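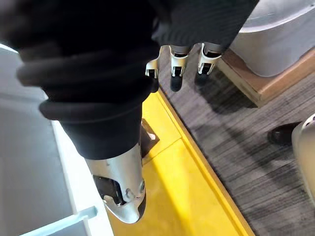
How to send a written comment on a bylaw before the council votes
By Juwita Khoo, Nov 1, 2019

When a new bylaw is proposed in Kirnalstead, any resident can send a written comment to the council. Many people do not know this, or they find out on the evening of the vote, when it is too late. I have done it several times now, for parking, for market stalls and last year for the dog rules in Santoso Park, and I want to explain the steps in simple words. English is my third language and I could manage it, so please do not be afraid of the form.

What you need
The number of the proposal, your postal address in the town, and one quiet hour. You do not need to be a registered voter. You do not need a lawyer.

Step 1. Find the proposal
All proposals are published on the council's document system, which is called Pisix. Open it and choose "Bylaws, open for comment". The search box is quite strict. If you type "dogs" it will not find "dog", so try more than one word. Write down the proposal number exactly, with the letters at the beginning.

If you prefer paper, ask at the front desk of the town hall for the printed list. It is renewed every week.

Step 2. Check the closing date
The comment period is 30 days from the day of publication, and not from the day when you read about it in the newspaper. The closing hour is noon. I once sent my comment at four in the afternoon on the last day and it was returned to me with a polite letter.

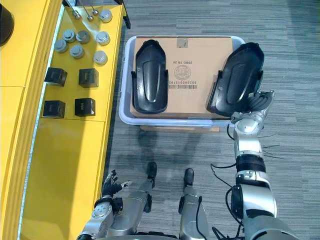

Yellow cabinet and white bin on a striped carpet.

Step 3. Read the text of the bylaw itself
Please do not skip this step, even if you have already read a summary. The summary on the first page is written by the office that wants the bylaw, and it is usually friendlier than the text. Look for the section with the title "Offences and penalties", and for the section with the definitions. With the dog rules, everybody was arguing about the leads, but the definition of "open ground" also included the footpath behind the school. I found only one comment that mentioned it.

Older versions are kept under the tab "History". If the proposal was changed after the first reading, compare the two texts. Changed lines have a small bar in the margin.

Step 4. Write the comment
The limit is 2 pages. Mine are usually shorter. I use this order:

First line: the proposal number, and "I support", "I oppose" or "I support with changes". The clerk sorts the comments by this line, so it should be very clear.

Next: who you are and how the bylaw touches you. One or two sentences are enough. "I walk my mother along this path every morning" is more useful than your opinion of the mayor.

Then: your points, each with the section number. If you want other wording, write out the full sentence that you propose. Councillors can copy it directly into an amendment, and I have seen this happen twice.

Last: your name and address. Anonymous comments are counted but not read out.

Be polite, also when you are angry. I write the angry version first, keep it for one night, and then I delete most of it.

Step 5. Send it
On Pisix, press "Add comment" and attach your file. You will receive a receipt number by e-mail - save it. If no receipt comes before the next working day, telephone the clerk. By post, write the proposal number also on the envelope.

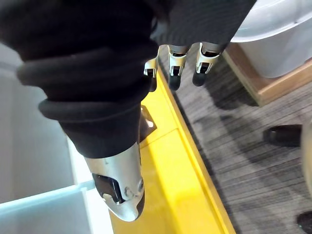

Black knit with a rolled cuff.

Step 6. Go to the reading, if you can
You may also speak. Put your name on the list at the door before the meeting is opened. Each speaker has 3 minutes and the bell is not negotiable. Do not read your whole comment aloud, they already have it. Choose the one point that matters most to you.

What happens afterwards
The clerk makes a report with all comments and adds it to the proposal. For the dog rules there were 167 comments, and the report was very long, but you can search in it for your own name. If your point was left out of the report, write to the clerk with your receipt number and ask for a correction. This must be done before the second reading.

The votes of each councillor are shown in the minutes. The Tritent newsletter also prints them, but later and without the amendments, so I prefer the minutes.

If a step has changed since I wrote this page, please write to me and I will correct it.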